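April, after lunch

Spent most of the morning on the carpet end of the room with the sofa, sorting out cloths. I'd promised Amber Entwistle I'd get through the Plavus pile before she needs the table back, and I very nearly have (the last 8 are still in the bag under the coats, don't let me forget them).

The big lesson of the day is that soft stuff has a mind of its own. The stiffer tea-towel sort from Levesent will fold if you so much as look at it, corners to corner, done. The thin soft ones are another matter! Pick one up by whatever bit comes to hand and you get a rope at one end and a flap at the other, and no idea which edge is which. Derek reckons you should always find a hem first and run along it until you hit a corner. I tried that for a good while and it does help, but it's slow, and with the really crumpled ones I lose the hem halfway and have to start again. 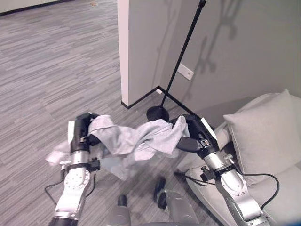 Notebook 8, p. 100

The grey-lavender one is a good case of what I mean. Held up between two points, it sags in the middle like a hammock, with the creases running off on the diagonal, and there's a great bunched lump at the right while the left has a loose flap hanging down. You couldn't fold it from there and get anything square. My feeling is that the bunched end wants letting go and picking up again nearer its edge, before anybody thinks about folding.

Things to try next:
Shake first, then look for the corner. Derek says a shake is cheating, I say it's laundry.
Lay the cloth over the sofa arm and let it hang, then work from the lowest point.
Iron one of the soft ones and see how long it stays flat in the pile. Amber has an iron somewhere, ask her.

Also, the Stinivex bag got mixed in with the Cropper one again, my fault. I've put them back on separate shelves and written the names on masking tape, on the front this time. Need more tape.

Kettle's on, back to the last 8 after that.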